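A Week With the Stullen Bench Kit
Rental robot arms promise small shops a way to try before they buy. We spent five days with one customer.

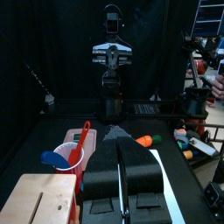
The pitch from Stullen is simple. You rent a pair of arms, you teach them a job by doing it yourself, and if the job doesn't work out you send everything back in the crates it came in. The company handles setup and the software. You supply the table, the power and somebody with patience.

Menport, a firm that packs gift boxes and party favors for other companies, signed up for the three-month plan in September. The work there changes all the time. One order is mugs and candy, the next is stuffed animals and key rings, and the people on the line have to keep up. Inês Sampaio, the operations manager, had looked at fixed machines twice and passed both times.

"A fixed machine wants the same box all year," she said. "I have never had the same box all month."

The Bench Kit is built for that kind of trouble. Each arm ends in a parallel gripper with two padded fingers, and a small camera rides above the fingers so the software can see what they are about to close on. The fingers come off with a hex key. Stullen ships a narrow set, a wide set and a set with extra foam, and Menport ended up using the foam ones for nearly everything.

Setup took most of Monday. Stullen sent a technician, Bernardo Magalhães, who clamped down the bases, ran the cables and spent a long time on the lighting. He hung black cloth behind the table, because the cameras get confused by people walking past. The manual mentions this on page 3 but does not say how much it matters. Without the cloth, the first arm missed its pickup over and over. With it, the misses dropped off quickly.

Teaching came next. An operator guides the arm through a task by hand, or with a handheld controller, and the system records it. Stullen recommends up to 300 recordings for a new job. Cristóvão Sampaio, who is Inês's cousin and normally runs the tape machine, did most of these. He practiced on toys and kitchen tools before going near customer goods. The toy vegetables were easy. Spatulas and spoons were harder, especially when they had to be lifted out of a cup, where one handle tends to drag the other along with it.

By Wednesday afternoon the arm could move a plastic carrot to a tray without help. By Friday it could fill a simple gift box with soft items, slowly. A person on the line is still much faster. Sampaio knew that going in. What she wanted was something to run through the evening on the dull orders, with one person watching instead of four packing.

There are weak spots. Anything shiny or see-through gives the cameras trouble, and clear plastic containers were the worst of the week. Thin flat things such as cards and ribbon are close to hopeless with the foam fingers. The software updates itself when it likes, and on Thursday it did so in the middle of a recording session, which cost Cristóvão the better part of an hour. Stullen says a setting to delay updates is coming. It should have been there from the start.

The noise is fine. You can talk next to it. The arms stop when you bump them, and I bumped them plenty.

Then there is the money. Menport pays $2,296 a month for two arms, the cameras, phone support and one swap of parts if something wears out. Extra fingers are billed separately. Verkell, the other company that rents in this size, asks for a year up front and leaves the setup to you. If you already have an engineer on staff, that may be the better deal. Menport doesn't.

Phone support was good when we needed it. Natália Magalhães at the Stullen help desk (she and Bernardo are married, and met at the company) picked up quickly both times we called and walked Cristóvão through a camera that had slipped in its mount. The fix was one screw.

Valter Antunes, who owns Menport, came by on the last day and watched the arm fill a box from start to finish. He asked what happens if an item is dropped on the floor. Cristóvão told him somebody picks it up.

The firm is keeping the kit through the end of the rental and will decide on a second term after the holiday orders go out.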